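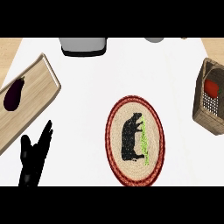 White tabletop with light wood flooring behind it.

4. Recording your first track

Before you begin, connect your microphone to the Tremier interface and install Donlow as described in Section 3. Close any other program that plays sound.

4.1 Create a session

1. Open Donlow and select File > New Session.
2. Type a name for the session. The artist name and song title work well, and you can change both later.
3. Set the tempo. The default is 110 beats per minute.
4. Select Create. An empty session opens with one audio track.

Note: If you change the tempo after recording, audio already on the track is not stretched to match. Turn on Follow Tempo first if you want this.

4.2 Set the input level

1. Click the input menu on the track and choose Input 2.
2. Turn the gain knob on the interface all the way down.
3. Click the record button on the track. It turns red.
4. Sing or play at the loudest level you expect to use in the song.
5. Raise the gain slowly until the meter stays in the upper part of the green area. A short flash of yellow is fine.

Caution: Turn down your speakers before you arm a track. An open microphone near a speaker can cause loud feedback and may damage your hearing.

Phantom power is off by default. Leave it off for ribbon microphones unless the maker of the microphone says otherwise.

4.3 Record

1. Put on headphones and turn on the click.
2. Move the playhead to the start of the session.
3. Press R. Donlow counts in for 2 bars and then starts recording.
4. Press the space bar to stop.

To record another take, press R again. Earlier takes are kept in the take list under the track.

Note: If you hear your voice twice, turn off either Direct Monitor on the interface or Software Monitor in Donlow.

If recording stops and message 139 appears, the drive is too slow or nearly full. Save the session to another drive and try again.

Editing and combining takes is covered in Section 5.

Manual text: Hajar Bennani
Last revised July 28, 2025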